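Magazine > Wildlife > Odd Encounters

Features Field Notes Archive Subscribe

Tagged: animals indoors, raccoons

Raccoon halts shift at Brokden parts depot

A young raccoon entered the Brokden depot through a roof vent on 13th March and stayed 23 hours. Shift lead Hae-won Seok stopped both conveyors and closed the east aisle. Two live traps baited with sardines were set at floor level. The animal ignored them and slept on a cable tray.

Soo-ah Bang, a licensed handler, moved one trap up to the tray and switched the bait to marshmallows. The door closed 20 minutes later.
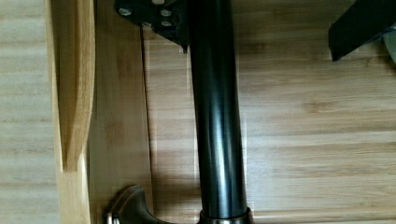 Release and repairs

The raccoon weighed five pounds and had no injuries. Bang released it at the tree line behind the lot. The vent now has a steel mesh cover, and the other vents are due for the same work in August.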